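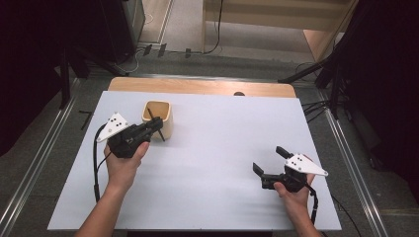 October 2024

The warp is on the loom. I'm writing it down so that there's a record, because it won't look like much to anyone who comes into the back bedroom and sees a wide stripe of oatmeal-colored string going nowhere.

It took most of September. I had told my sister it would take a weekend, and she has been kind enough to ask about it only on the phone, where I can't see her face. The plan was kitchen curtains. Two panels, plain twill, cotton and linen, the sort of thing you can buy for the price of a decent lunch. I've now put enough into these curtains that they'd better outlive the windows.

The loom is an Urquhart, four shafts, 36 inches of weaving width, bought from a retired art teacher two counties over who watched me load it into the van with what I took for sadness and now believe was relief. It creaks on shaft three. It has a brake that works if you compliment it. I've had it for two years and made a scarf, another scarf, a run of dish towels that got narrower as they went along, and a rug that the dog won't lie on. So curtains seemed like the natural next step for a person with no sense of proportion.

The arithmetic I did at the kitchen table, twice, and got different answers. The third time I used the backs of both previous sheets and it came out at 700 ends, twenty to the inch, thirty-five inches across, leaving me half an inch of grace on either side. Just under four yards long. That makes 2,710 yards of warp, which is a mile and a half of string, and I remember looking at that and thinking it seemed reasonable. I'd like to go back and sit with that woman for a minute. Bring her some soup.

The yarn is from Astetti, on the big cardboard cones, in a shade they call Akar. On their website Akar is a warm, deep, sandy color with a lot of character. In my house it's oatmeal. I held it up to the window, to the lamp, to the wall, next to the toaster. Oatmeal in every light. I have decided that I love oatmeal.

Winding took nine evenings. You stand at the warping board and go back and forth around the pegs, and every so often you tie off a bunch with a scrap of something bright, and your mind goes off to wherever minds go. Mine went to the argument over the parking space in 2011. I won it this time. I also lost my place on the fourth evening when the phone rang (a recorded voice, very concerned about my roof) and had to go through the whole bundle again with a crochet hook and a muttered running total, feeling like a bank teller in a very poor country.

Then the beaming. Every book I own says to have a helper, and shows two women in good sweaters smiling at each other over the length of a warp. My helper was a pair of milk jugs half full of water, tied to the ends and hung over the front beam. They did fine. One of them swung out and got me on the shin, but I've had human helpers who were worse. I packed brown paper in between the layers as I cranked, and when I ran out of brown paper I used a roll of Christmas wrap from the closet, so somewhere inside my tasteful neutral curtains there are a lot of penguins.

Threading is where the month went. You sit on a low stool with your head practically inside the loom and take each thread through its own little eye, one, two, three, four, one, two, three, four, and there's nothing hard about it at all, and that's the trouble. Hard things I pay attention to. I did a few inches a night and checked each group before tying it in a slip knot, and was smug about it. My neck has made its own arrangements with the chiropractor. I listened to an entire audiobook about a shipwreck and couldn't tell you who lived.

Sleying went quicker, two threads to a slot. I tied on to the front rod, patted everything for tension the way you'd pat a horse you weren't sure of, and threw the first few picks in some ugly orange acrylic left over from a hat. And there it was. A third of the way in from the right, a little stutter running up the twill like a run in a stocking. Three and four swapped. One pair, out of all of them.

I considered leaving it. I want that on record too. I stood there with my arms folded and made quite a good case. It's a curtain. It'll be in folds. The Amish, I have heard, put in a mistake on purpose, although I've also heard that the Amish find this story very annoying. I went and made tea and thought about looking at that stutter every morning over the sink for the next twenty years, and came back and untied the bundle, pulled the two threads out, crossed them the way they should have been in the first place, and tied on again. It took less time than the tea.

So tonight I wove in earnest, four inches of it, and it's good. I don't say that often about things I make. The edges are straight. The diagonal goes up at the angle a diagonal should. The linen gives it a bit of a crunch under the hand that I'm told washes out, and I hope it doesn't wash out all the way. I sat and petted it for some time.

Then, in a fine mood, I weighed what was left on the cones.

I had it in my head that there was plenty. I'd bought what the calculator on the Astetti site told me to buy, and then I'd bought one more, to be safe, and then at some point I had evidently used some of it to tie up the tomatoes, because I recognized it out there this afternoon holding up a dead Roma. According to the kitchen scale and the yards-per-pound on the label, I have 1,138 yards for weft. I need something close to 1,900. I went through it again with a pencil. The pencil agreed with the scale.

Akar is out of stock. It says so in small gray letters under the picture, with a box to put your email in so they can let you know. I put my email in. I put my other email in. Then I went looking for anybody else selling the same weight in anything like the same color, and the nearest is a thing from Wirnix called Husk, and the photograph of Husk looks exactly like oatmeal, so in person I suppose it'll be green.

The sensible choices, as I see them at a quarter to eleven at night:

Weave one panel and have one curtain. There are two windows. I could brick one up.

Weave both panels short and call them café curtains. This has some appeal. People pay extra for café curtains. The drawback is the neighbor's bathroom light, which comes in over the top half.

Order the Husk and make it look intended, with a band of it along the bottom of each panel, deep enough to be clearly a decision. My friend from the guild says a border forgives everything, but she also once talked me into mohair.

Open up the beat and use fewer picks. I'd get a looser cloth and it would go further, and it would also sag like an old hammock by spring, and I'd know why.

I'm leaning toward the band. I've drawn it on the back of the arithmetic, where it looks very nice, and colored it in with a highlighter because that was the pen in the drawer. If I start each panel with Husk and get a foot or so up before switching, the numbers nearly work, and if I make the bottom hems out of Husk as well they work a little better. Still short on the second panel. Could go deeper on the band. At some depth it stops being a band and I'd have Husk curtains with an Akar top, but I'm not going to worry about that until the sample card comes.

The four inches I wove tonight will have to come out, of course, if the band goes at the bottom. I hadn't thought of that until I wrote it down just now. Unless I turn them over and that end is the top. It could be the top. It's twill, it doesn't care.

Need: sample card from Wirnix. Masking tape. Oil for shaft three. Go out in the morning and see how much of that string can be gotten off the tomatoes.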